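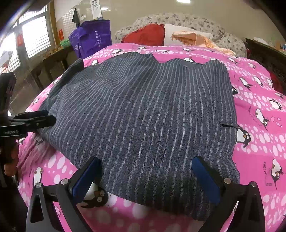

Prallum is a software package for teaching and checking cloth handling. It reads recordings from wrist cameras, finds the cloth in every frame, and proposes where two grippers should take hold. Cloth with a clear pattern is easier for it than plain cloth. On a dark grey garment with lighter pinstripes the stripes bend into waves where the fabric is rumpled and run straighter where it lies flat, and the fold estimator reads this difference directly. The penguins on the pink bedspread are treated as background.

Which files does Prallum accept?

Any recording exported from Skultoria 12 or later. Older exports must first be passed through the converter, which you find in the Tools menu. Please keep the calibration file in the same folder as the video.

Do both grippers need their own camera?

No. One camera is enough for segmentation. For planning with two grippers we recommend two, as the second gripper is often only partly inside the view of the first.

My mask includes part of the bedding. What can I do?

Open the mask editor and raise the value "edge weight". The default is 22 and most users with printed bedding are satisfied with 38. If the mask then loses a waistband or a hem, go back in small steps. Do not edit the mask by hand before you have tried this, because manual masks are not carried over to the next frame.

Why does the planner refuse a grasp point which looks good to me?

The usual cause is jaw opening. The planner compares the height of the fold with the opening stored in your tool profile. Check that the profile belongs to your jaws and that the pad angle is entered in degrees. A refused point is shown in orange, and a click on it opens the reason.

How long does processing take?

A clip of 117 seconds needs around four minutes on a computer with a suitable graphics card. Without the card it is much slower, and we advise to let it run overnight.

Can I use the Dolgate simulator with my own garments?

Yes, from the March release. Stiffness must be set for each fabric separately. Values for coarse woven cloth are included, for knitted cloth not yet.

Who do I contact about licences?

Licences are managed by Obeidat. Please write through the form on the support page and mention your version number.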